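Getting the power supply out of an old office tower without taking everything apart
Posted in Desktops and Upgrades - viewed 377 times

I have an older office desktop that I got when my sister's workplace cleared out a storage room in May. It runs for a few minutes and then shuts off, and I want to try a different power supply before I give up on it. The side panel came off fine. I have taken out the processor so I could look at the pins and clean off the old paste. Now I'm stuck on the power supply. I removed the screws at the back, and it moves a little but won't slide out. Do I have to remove the graphics card or the drive cage first? I'd like to leave as much in place as I can. The machine has a Plattner label on the outside but I couldn't find a manual under that name.

Theano Karagiannis

Lay the case on its side with the open side up, on something flat and steady, and look for a release latch at the end of the power supply. On many office towers it is a colored plastic tab, often blue. The screws only hold the unit against the back wall. The latch stops it from sliding toward the front of the case, so you need to press it while you push the unit forward, then lift.

Before that, unplug every cable that comes from the supply: the big one to the motherboard, the smaller one near the processor, and whatever goes to the drives and the graphics card. Take a picture with your phone so you know where they go back. The drive cage can usually stay. The graphics card can stay too unless one of the cables is trapped under it.

Close the lever on the processor socket while it is empty, and put the plastic cover back on if you still have it. The pins bend very easily, and a dropped screw in there will end the project. Keep the processor in a box, not loose on the bench.

One more thing - check the label on the old supply before you order. Some office machines use a shorter unit or an unusual plug, and a standard one won't fit. I paid 92 dollars for the wrong one once and the shop only gave me store credit.

Trodidby

Might not be the supply at all. Mine did the same and it was dust in the cooler.

Livley

I agree with the latch answer above. If it still sticks after you press the tab, look for a cable caught between the supply and the case wall. I go in this order: cables, screws, latch, slide, lift. It takes me almost 7 minutes with a case I know, longer with a new one. Don't pull on the wires to get it moving, and don't open the supply itself.

Jivberg

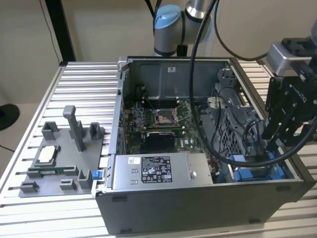

When the new one goes in, slide it back until the latch clicks, and only then put in the screws. If you screw it down first the holes tend not to line up. Leave the side panel off for the first start so you can see whether the fans turn, and put the processor and its cooler back with fresh paste before you switch anything on.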